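FOR IMMEDIATE RELEASE

TORKOSLEY – The handling team at Grudano is pleased to share the first results from Plikton, a method that teaches a robot arm to find the bottom edge of a cardboard box using only the small camera at its wrist.

Boxes without printing have always been a bit of a headache for machines like ours, and anyone who has worked with them will know the feeling! There is no label to aim for, one brown side looks much like the next, and the closer the gripper gets, the less of the box the camera can see. Plikton learns from those very close views – a corner, a fold, the line where cardboard meets table – and makes small corrections as the two fingers come in low.
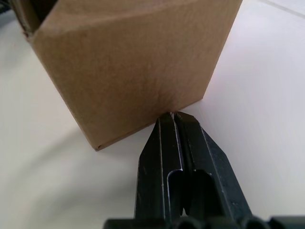 Joana Fonseca would like to see the same approach tried on dented boxes and darker tables before anyone calls the problem solved, and she told the team so in her written comments on the draft report. The team agrees, and those trials are next on the list.

The model was trained on 1,565 recorded approaches, made over some 600 hours of work at the Salinas lab. It was then given 500 new attempts with boxes it had not met before. The fingertips reached the bottom edge within the set margin in 276 of them, and we are happy to publish the misses right alongside the successes, as we think other groups will learn plenty from both.

"We spent a very long time looking at plain brown cardboard, and I have grown rather fond of it," said project lead Elīna Dambrauskienė.

The full report and the recordings will be released in December.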